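Oiling a chopping board without making a mess of it

I've ruined two boards by being impatient, so these days I do the job on a Thursday evening and leave it alone until the weekend. It's a nice slow job, a bit like polishing shoes!

Wash the board first with hot water and very little soap, then stand it on its edge to dry. Overnight at least. Then a light rub with 400 paper, always along the grain, and wipe off the dust with a barely damp cloth.

For oil I use plain food-safe mineral oil (my neighbour Ehab Hamdy swears by walnut, but we have nut allergies in the house). Pour a small puddle, spread it with an old T-shirt, wait 6 hours, wipe off what's left – and do both faces, or it may warp on you. 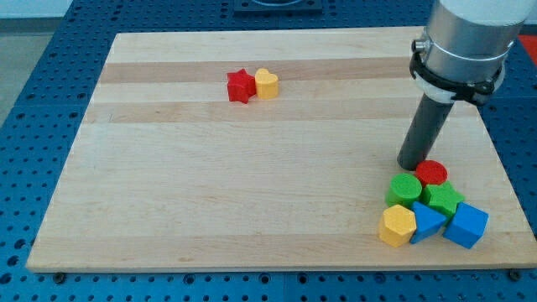
Maple is my favourite for boards because it's hard and doesn't hang on to onion smells for long. The pale strips do show every beetroot stain, mind you. If yours has a darker, amber band running across it like this one, use that as your marker and keep raw meat on one side, bread and fruit on the other. I've done it for years and even the children remember which side is which.

Lemon and coarse salt will shift most stains. Rinse, dry, oil again.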